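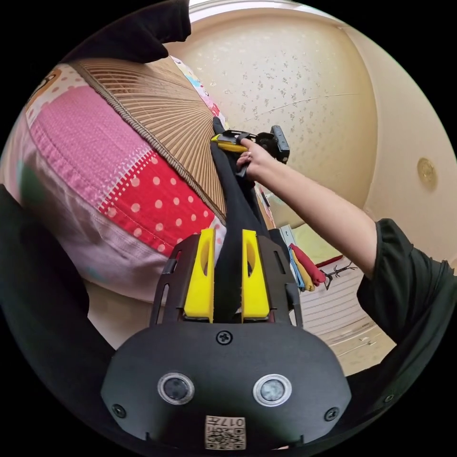

5 min read

Sekstead Recaps: data card and README

Sekstead Recaps is a collection of written episode recaps and follow-up news posts about the reality dating show Sekstead, which aired on Gindum. The text was written by staff and freelance writers at Granduser, an entertainment news site that covered the show from its first season until the site closed its TV section. The archive was prepared by Wendelin Zwahlen and Odair Magalhães, who both edited recaps there.

This version was released on August 18, 2023. It replaces the test version that went out in May. If you have the May files, please delete them and download again, since the speaker labels in the reunion episodes were wrong.

What is included

There are 256 posts in total, covering 26 episodes. Most of the posts are recaps, published the night an episode aired or the morning after. The others are news posts: breakup rumors, social media arguments between cast members, casting announcements, statements from lawyers and the usual "where are they now" pieces.

Each post is one row in posts.csv. Reader comments are not included. Photos and embedded videos were removed, along with the captions under them. Where a caption had been typed into the body of a post by mistake, it is usually still there.

Files

posts.csv: all posts, one per row
cast.csv: cast names as shown on screen, with the spellings used by our writers
claims.csv: allegations made in the posts, and what we know about who made them
corrections.txt: corrections and retractions that ran on the site
LICENSE.txt: the terms

Fields in posts.csv

post_id: a short text code. It has no meaning outside this archive.
episode: the episode number, or blank for news posts that don't belong to an episode.
kind: recap or news.
headline: the headline as last published. Earlier headlines were not saved.
body: the text of the post, with paragraph breaks kept.
writer: a code for the writer. Names are left out.
tags: up to 10 tags, separated by semicolons. The writers picked these themselves and were not consistent. "Breakup," "break up" and "split" are all in use and mean the same thing.
updated: yes if the post was edited after it first went live, otherwise no.

Fields in claims.csv

post_id: matches posts.csv.
claim: a one-sentence summary of the allegation, written by us.
made_by: cast member, family member, friend, court paper, other outlet, or unnamed source.
about: the cast code of the person the claim is about.
status: open, denied, confirmed by the person, or withdrawn.

Status is taken from later posts in the archive and nothing else. If a cast member denied something in an interview we never covered, the claim is still marked open. Please don't read "open" as "probably true." A lot of what gets said about a couple in the middle of a public breakup is said in anger, and our writers often had one side of it when they filed.

How the posts were collected

The posts came from an export of the Granduser publishing system. The export kept the formatting codes, so we ran a script to strip them and then read every post by hand. Odair fixed broken characters, mostly curly quotes and accented letters. The surname Hubáček, which belongs to one of the season hosts, came through mangled in most of the early recaps and has been restored everywhere we found it.

We did not fix grammar, typos or factual mistakes in the recaps. If a writer mixed up who left the dinner first, the mistake is still in the text. Where the site ran a correction, it is in corrections.txt with the post_id.

Labeling

The claims file was labeled by two people working separately. We compared the labels afterward and talked through the ones that didn't match. Most disagreements were over made_by. Writers liked the phrase "sources close to the couple," and it can be hard to tell whether that means a friend, a relative or someone from another outlet. When we couldn't settle it, we used unnamed source.

Privacy

Adult cast members appear under the first names used on the show. Children are not named. Posts that gave a child's name, school or medical details were edited to take those parts out, and the word [removed] marks each place. Home addresses, phone numbers and case numbers from court papers were treated the same way.

Cast members who want a post about them taken out can write to us, and it will be dropped from the next version. We won't ask for a reason. People who have already downloaded a copy will still have it, and there isn't much we can do about that.

What it can be used for

The archive was put together for people studying how entertainment news is written: how rumor is worded, how headlines compare with the posts under them, how a storyline changes from one week to the next. It has also been used in a class on media writing. It should work for summarizing and for sorting posts by type.

Please don't use it to build profiles of cast members, to contact them, or to decide whether an allegation is true. It is also a poor record of what happened on the show itself. Recaps skip scenes the writer found dull, and the reunion episodes get far more space than anything else.

Known problems

The tags are messy, as noted above.

Some news posts repeat whole paragraphs from earlier ones. Writers pasted in background on a couple and changed a word or two. If you are training or testing anything, split by storyline and not at random.

The updated field was switched on late. Posts from the first season all say no, including a few that were certainly edited.

Episode numbers follow the order in which Gindum aired them. The streaming order is different for the holiday special.

Quotes from the show were typed from memory or from notes while the episode was on. Check them against the episode before quoting them.

License

Free for research and teaching. Commercial use needs written permission from both editors. Show titles and on-screen names belong to their owners.

Credit

Please cite as: Zwahlen, W. and Magalhães, O., Sekstead Recaps, Granduser archive.

Send corrections through the issues page and include the post_id. Wendelin handles the claims file and Odair handles the rest.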